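Washing a puffy doona at home, will it clump?

Posted December 2019 by plitomham_pete

Got a front loader, 7 kg. Doona is a queen, polyester fill I think, tag's long gone. Laundromat wants $22 a go. Can I just do it at home or will it wreck teh filling?

driftwood50
Don't. Drum's too small, wont rinse properly. Pay the 22.

mozzie_jar
Did mine at home in June, fine. Cold, gentle, half the powder, extra spin. Then over two lines in the shade, flip it every hour or so. Shake the lumps out at the seams while its damp. If it's down, different story, ask the drycleaner.

Last updated: December

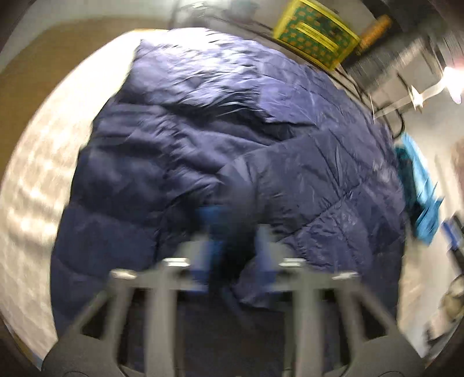 Navy quilted one, stitched panels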